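Wrapping the good glasses

Maxine Gilchrist has moved house often enough to have opinions on bubble wrap. She likes the small bubbles, she likes to cut her sheets before she starts, and she can't stand people who wrap a stem glass from the top down. So when she tells me that she has spent most of the past year getting two robot arms to wrap wine glasses, it seems a fair match of person and problem.

We meet at Dirnow, where she runs the manipulation group, and we talk over a pot of tea that goes cold because neither of us remembers it. Her colleague Paora Rakena joins us partway through, still eating his lunch, and stays to the end.

The project is called Tapsell. Its aim sounds small: have a pair of arms learn to wrap and bag breakable household things from watching people do it through the same arms. An operator steers both grippers by hand from a pair of matching controls, the arms copy, and everything gets recorded. Later a policy is trained on the recordings and has a go by itself.

"People think the glass is the hard part," Maxine says. "And I did too, to be fair, for the first few months. You worry about squeezing it, you worry about knocking it over. But a glass keeps its shape. You pick it up and it's the same glass you saw before you picked it up. Bubble wrap is a different thing every time you touch it, and it's see-through, so the cameras have a rotten time with it as well."

She pulls her laptop around to show me.
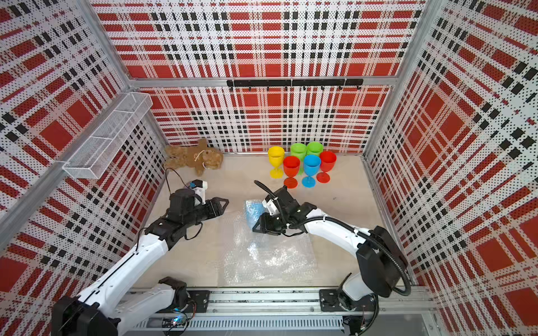 Glasses, bubble wrap and a blue bag in the Tapsell cell.

The glasses are plastic, a decision she says was made very early and has never been regretted. The colours are handy too, as they let the group talk about the order of a job without tripping over each other. "You can say 'blue before green' and everyone knows what you mean, including the person labelling the recordings at four in the afternoon."

I ask about the walls, which look to me like a picnic rug. Paora laughs and says he picked the pattern.

"We'd been working against plain grey," he says. "Lovely and clean, and the policy did very well in front of it. Then Hemi hung his jacket over the side one morning and everything fell apart. It had learned the grey as much as it had learned the job. So we went the other way and looked for the busiest background we could live with."

Hemi is Hemi Tomoana, who writes the training code and who, Paora adds, has since been given his own coat hook in the corridor. The group now swaps its backgrounds between batches of recordings. The plaid is the one they all complain about, and the one Paora would keep if he could only keep one. Clear plastic in front of red and white checks picks up bits of both, and a policy that copes with it tends not to be bothered by a plain wall afterwards.

The result that has people ringing Maxine up, though, has to do with how the recordings are cut. The usual way in her group had been to treat a whole job as one long demonstration: start with bare glasses, end with everything packed. The Tapsell team had 383 of those by June, and she was proud of them. The trouble was that the trained policy would go along nicely until the wrap did something unexpected, and from there it was lost.

"It had only ever seen good days," she says. "Every one of our operators is skilled, and they'd all got into tidy habits. So the policy knew what to do if the sheet was flat and the glass was where it ought to be, and if the sheet had folded back on itself it would just hover there, poor thing."

It was Leonie Cosgrove, then the newest of the operators, who suggested beginning in the middle. She would set up a half-finished job, with some things wrapped, some not, the sheet rumpled and left wherever it fell, and record from there. Maxine was polite about it, she says, and privately thought it would be a waste of a fortnight. Leonie recorded 46 of these partial sessions. Hemi added them to the others and trained again, and the arms began to recover from folds that had stopped them cold before.

"I went and bought her a cake," Maxine says. "I should have bought her two, one for the idea and one for putting up with the face I pulled." 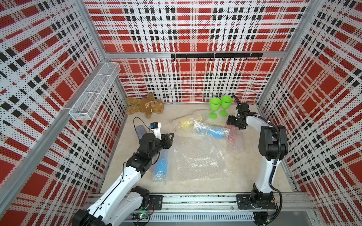
Partway through a job, with several bundles wrapped and two green glasses still standing.

Mixed objects came in with the partial sessions as well. Leonie felt that if everything in the cell was a wine glass the arms would only learn wine glasses, so cylinders and other odds and ends went in alongside. A wrapped thing, once it's wrapped, is mostly a lump with a hint of colour showing through, and the policy has to decide whether it's finished or not from very little. Paora says this is still where it goes wrong most often. It will sometimes try to wrap a parcel that's already done.

"Which my mum does too," he says. "You open a box from her at Christmas and it's plastic all the way down."

I can't leave without asking about the teddy bear. Maxine is very fond of it, and tells me it is a distractor, put there so that the arms learn to leave alone whatever isn't part of the job. Soft brown things lying about on floors are, she points out, a normal feature of the homes people pack up.

The floor covering gets changed for the same sort of reason. A smooth surface lets a gripper slide under the edge of a sheet, and a fluffy mat doesn't. Leonie prefers the mat, as an operator, and Paora can't stand it, and I gather the two of them have had this conversation before.

What about speed? Maxine winces a little. The arms are slow, far slower than she is with her pre-cut sheets, and she is careful to say that nobody should be ringing a removalist to cancel. The group has 5 operators now and is working towards 700 recordings, with the partial kind making up a much bigger share than before. She also wants to try the same approach on a second pair of arms at Trorau, where a smaller team has been working on folding cloth and running into much the same trouble with good days and bad ones.

"Cloth and bubble wrap are cousins, I reckon," she says. "Cloth's the better behaved cousin. But they get stuck at the same sort of moment, and I'd love to know if starting from the middle helps them as well. It might not! We could find it was something peculiar to us."

Paora, who has finished his lunch by now, thinks it will help. He wants to bring the plaid along when they go. Maxine says the people at Trorau have been very kind to them so far and she would like that to continue, and then she notices the tea, and gets up to put the kettle on again.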